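The Ferry Crossing That Took Four Years

A war film with almost no war in it has found its audience, one small cinema at a time

The first shot in Hầu is heard before it is seen. A man is washing a pot at the edge of a river, there is a crack from somewhere behind the trees, and he continues to wash the pot. Only after a long moment he puts it down and walks, without hurry, out of the picture. We stay with the pot.

I have seen the film three times now and I still do not know if I admire this opening or if it annoys me. Quang Từ, who wrote and directed it, is not troubled by either answer. "Some people leave at the pot," he told me. "It is good that they know early."

Hầu is set in 1953, in a river village of the same name, where a ferryman is obliged to carry soldiers of one side in the morning and of the other side after dark. It runs for 134 minutes. In this time there are two gunfights, both short, and one explosion which happens on the far bank and is mostly smoke. The rest is the ferry: who pays, who does not pay, who sits where, what is under the sacks.

None of it was shot in Vietnam. Từ had neither the money nor, at the time, the papers to film there, so the river you see is a slow brown one outside Grustedley, in the north of Queensland, and the village was built on land belonging to a cane farmer who asked only that the gates be kept closed. Viewers who know trees will notice some wrong ones. Từ has received letters on this matter. He answers all of them, and he keeps a list of the species.

The production company, Griditz, had until then made mainly training films for the mining industry, and it put in the first part of the budget on the condition that the film be finished in a year. It took four. The money ran out after the first dry season, then again in the edit, and between the two the actor who plays the ferryman's son grew so much that half of his scenes had to be written again for an older boy. I think the film is better for it. In the early scenes he is a child who carries the rope, and when we return to him later he has a face that has started to calculate. A richer production would have used two actors or finished in time.

Much has been written about the photography, which is handsome, but for me the film belongs to its sound. Éabha Ó Ceallaigh recorded the boat separately, over many nights, with the crew asleep. She wanted the wood to complain differently with different weights upon it, so that the audience would learn, without being told, how many men were standing on the deck. "In most war films the sound tells you to be frightened," she said. "I wanted you to be doing sums." There is a scene near the middle where the ferryman stands with his back to his passengers and we understand, from the boards only, that one of them has got up. I was doing sums. I was also frightened.

The costumes deserve a paragraph too. Mercy Mwakyusa dressed both armies, and she decided early that the uniforms should never be new. In her workroom she made up one jacket that passes through the film on three different bodies, with one sleeve repaired in a thread that does not match. Most people miss it. On my second viewing I followed this jacket as if it were the main character, and its story is quite sad.

Where the film is weaker is in its talk. Từ does not fully trust his silences in the last third, and a French officer arrives who explains to the ferryman, in long sentences, what the ferryman has already shown us with his hands. The actor does his best. But the scene is placed exactly where the tension should be tightest, and it sits there like a wardrobe in a corridor. Thư Dương, the editor, was diplomatic when I asked her about it. She said there had been a shorter version. She said it twice, in fact, and then offered me more tea.

She was more willing to speak about the ending, which divides people. I will not give it away, except to say that the final crossing is made in one take, at dawn, and that the mist is real. They had waited for it eleven mornings. On the twelfth it came so thick that the camera operator could not see the boat and followed it by ear, and for a few seconds the picture searches a little to the left, then finds the bow again. Dương had a cleaner take from another day. She did not use it.

It is strange to watch the film next to the older pictures that formed its director. He grew up on rented tapes of American combat films, the platoon type, with the farm boy and the joker and the one who shows a photograph of his fiancée and is dead before the next reel. He still loves them, and he can recite long parts. I asked if Hầu was an argument against these films. He thought for a while and said no, it was about the people whose boat was borrowed in the background of them.

The large festivals declined it. The first proper screening was in September at the Drakstead, an old picture palace with 2251 seats, of which perhaps a tenth were filled. Those who came stayed for the questions, until the staff began to switch off the lights in the foyer, and one elderly man corrected the way the ferryman ties his knot. Từ invited him up to show it. By the following week the cinema had added two more sessions, and since then the film has travelled slowly through regional halls and film societies, usually with somebody from the crew in the car.

Từ is writing again. It will be something with roads in it, he says, and fewer boats. The officer's speech remains in the film. I asked him if he would cut it now, if he could, and he looked across to Dương, who was looking at her cup.

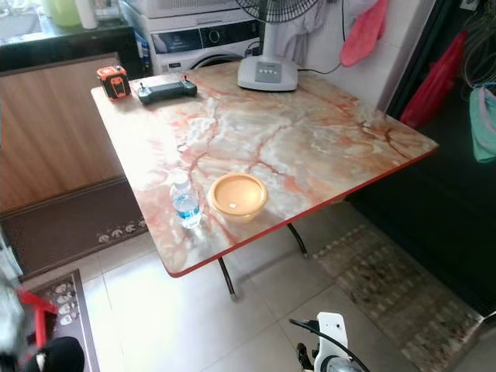 Words: Đạt La

Đạt La writes about film and television. Hầu is showing at selected cinemas and film societies, in Vietnamese and French with English subtitles.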